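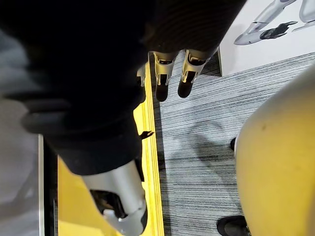

Black fabric gathered into a thick fold above a glossy silver shell.

Workshop tips: dark fabric covers and bright metal
Mekdes Wubshet, 15 Feb 2018

Clean the fabric first and the metal second. Lint lifted from a black cover settles on any polished surface below it, and wiping it off twice adds fine scratches.

Fabric. Vacuum with a soft brush at the lowest setting. Open out gathered folds by hand and brush inside them; grit held in a fold wears the cloth from the back. On ribbed knit, work along the ribs. A lint roller is acceptable on smooth cloth but pulls loops on knit. 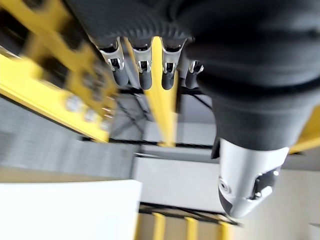
Seams and tapered sections are done last, using a dry toothbrush. If the cover comes off, wash it inside out, cold, and dry it flat. Do not refit it damp over steel fasteners.

Metal. Dust with a dry microfiber cloth, then wipe with a second cloth barely dampened with water and a drop of dish soap. Brushed finishes are wiped with the grain. Keep liquid out of slots, pivots and connector openings. Polish does not belong near fabric: the white residue will not brush out of black knit.

Cables. Move them off the floor before vacuuming. Untwist from the free end, wipe with a damp cloth, and check the jacket for nicks. Coil loosely and secure with hook-and-loop tape.

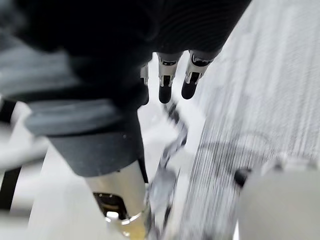 Dark twisted cable over a pale floor, next to ribbed fabric and brushed metal.

Store spare covers rolled. Creases set quickly in heavy knit and are slow to steam out.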